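Planner update: faster, says Horent

Horent has released version 6 of its motion planner, and the notes promise replanning "without hesitation". We have heard that before. Joaquim Veloso ran it at Natel against the old release, 225 attempts each, and the gain was real but small. Most of it went on waiting for pose estimates, and the planner can't do much about those.

He also points out that nearly every object in the trial carried printed markers. Take them off and you are testing something else, namely whether the perception code can find a plain cup. Horent's notes skip that part.
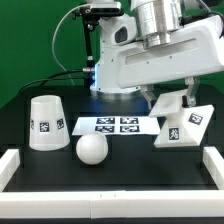 Is it worth upgrading now? Only if your cell already uses markers and the old planner is what holds it up.

Bravell users should wait for the driver fix.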